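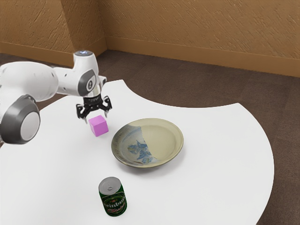
*A white arm and black gripper over a white tabletop. Computer rendering.*

**December 29, 2022**

The Modholm branch library will close for repairs in the new year and reopen in March, the town said this week. Water came through the roof above the children's section during the fall storms, and the carpet and lower shelves there have to be replaced.

The work covers the flat part of the roof, two ceiling panels over the front desk and all the flooring on the east side. Fleury Roofing has the contract. The town has set aside 53 parking spaces behind the building for trucks and materials, so visitors to the clinic next door should use the Temevari Street lot.

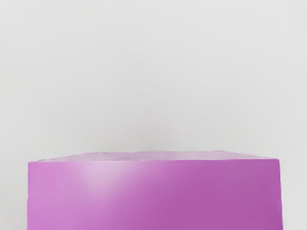
Books now on loan are not due until the branch reopens, and no late fees will be charged for the closure. Holds can be picked up at the Jillden branch, which will stay open until 8 p.m. on weeknights. The book drop at Modholm will be locked.

The children's section holds 1532 titles. Of these, 900 will go to Jillden and can be borrowed there as usual. The rest will be boxed and stored. Story hour also moves to Jillden, at the same time, in the upstairs room. Parents with strollers should use the side door, where the elevator is.

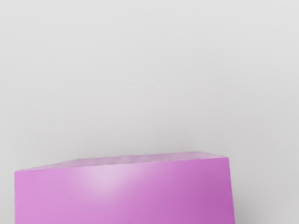 ## Other closings

- The Jillden pool is closed through the holiday weekend.
- Trash pickup in Modholm runs one day late next week.
- The Temevari Street footbridge is closed for 4 days while the railings are painted.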